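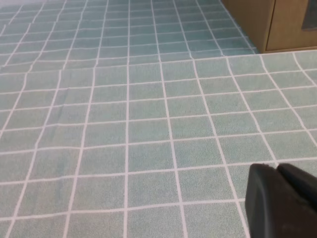
Belmiro Antunes wrote that a planner which trusts every frame equally will sooner or later drive itself into a wall, and asked whether we weight camera frames at all. We now do. Until December the pose estimator at Skudordale accepted each wrist frame at full value, whatever the arm was doing at the time.

The revised module, named Minico, scores each frame for sharpness before it reaches the planner. Repeated patterns remain the harder matter. A tiled floor offers many corners that look alike, and a match may slip by one whole tile without any rise in the reported error.
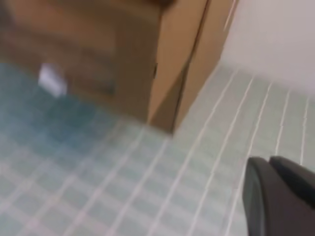 For that reason the module also compares each match with the joint readings, and refuses any jump larger than the arm could have made. In a replay of 286 recorded frames, 53 were refused. Two of these should have been kept.

Doors and glass
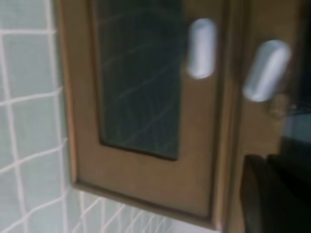
Remaining work

Reflections in glass are still treated as solid texture. Zinhle Radebe has proposed a mask for glass panels, and it will be tested once the logging format is settled.

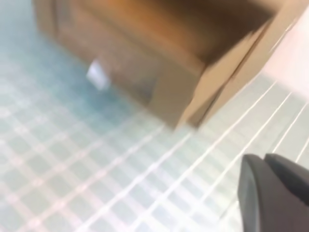 Mingxuan Su
Software Lead, Motion Planning

The replay tool will be released to partner sites with version 7 of the control package. Sites running the older Cikham scheduler should keep their present settings until then.

Contact | © Skudordale | Back to top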